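Warum Reisebüros ihre Tagungen kleiner planen sollten

24. Mai 2019

Wer als selbstständiger Reiseberater arbeitet, bekommt im Frühjahr mehr Einladungen zu Fachveranstaltungen, als er annehmen kann. Ich habe in dieser Saison drei davon besucht, zuletzt die Jahrestagung von Divance. Danach habe ich meine Kosten zusammengerechnet: 3.325 Euro für Anreise, Hotel, Teilnahmegebühr und ausgefallene Arbeitstage. Das ist für ein Ein-Personen-Büro viel Geld, und ich halte es zu einem guten Teil für schlecht angelegt.

Die Veranstalter begründen die Größe ihrer Tagungen gern mit den Kontakten, die dort entstehen. In Wahrheit sitzt man vier Vorträge hintereinander ab, in denen Reedereien und Hotelketten ihre Kataloge vorstellen. Die Kataloge kenne ich. Was mir fehlt, ist die Stunde mit jemandem, der die Provisionsabrechnung versteht und mir sagen kann, warum eine Gruppenbuchung aus dem Januar noch immer offen ist. Dafür war bei Divance eine Kaffeepause vorgesehen.

Anders lief es bei Arkon. Der Verbund hat im Januar 37 Berater eingeladen, mehr nicht, und den Nachmittag ganz für Fälle aus der Praxis freigehalten. Ich habe dort eine Stornierung durchgesprochen, an der ich wochenlang gehangen hatte, und bin mit einer Lösung nach Hause gefahren. Die Teilnahme kostete weniger als mein Hotelzimmer bei der großen Tagung.
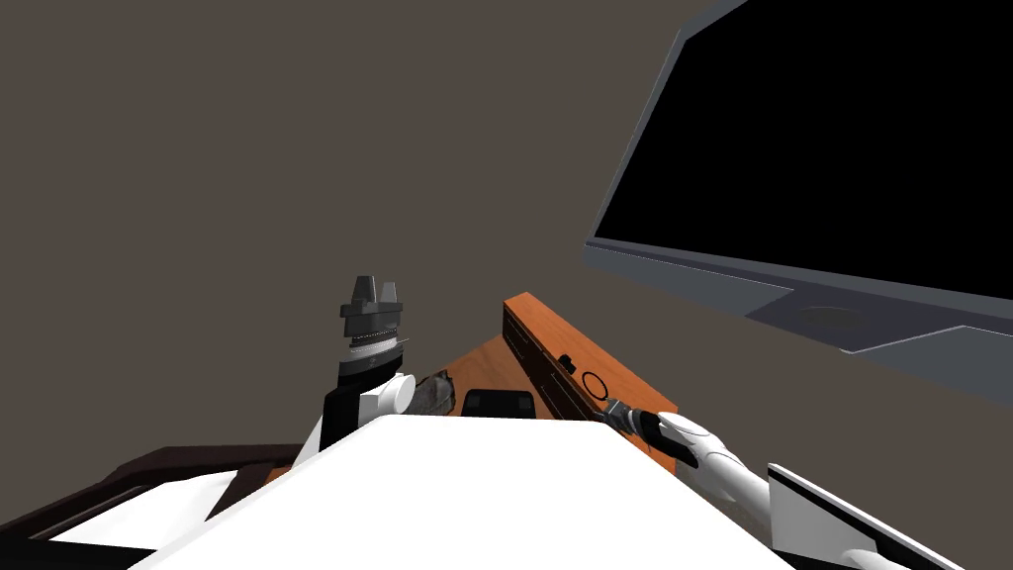 Gegen kleine Treffen wird eingewandt, dass sich die Anreise für sie nicht lohne. Das Argument ist nicht falsch, gerade für Kollegen auf dem Land. Dann muss man aber auch über Online-Schulungen reden, und zwar ehrlich. Solange der Monitor auf dem Schreibtisch schwarz bleibt, weil niemand Lust auf die nächste Produktpräsentation hat, ist mit Technik nichts gewonnen. Rowbotham bietet seit dem Winter kurze Sprechstunden am Bildschirm an, ohne Folien, mit festem Ansprechpartner. Das nutze ich regelmäßig, und es ersetzt mir mindestens eine Reise im Jahr.

Ganz auf große Tagungen verzichten möchte ich nicht. Die Messe von Hernonov etwa hat ihren Platz — dort treffe ich Zielgebietsagenturen, an die ich sonst nicht herankomme. Aber eine Messe ist eine Messe und sollte nicht als Fortbildung verkauft werden.

Von den Verbünden wünsche ich mir, dass sie vor der nächsten Planung ihre Mitglieder fragen, welche Themen sie brauchen, und das Programm früh genug veröffentlichen. Im kommenden Jahr melde ich mich nur noch dort an, wo ich vorher lesen kann, wer für Fragen zur Verfügung steht und wie lange.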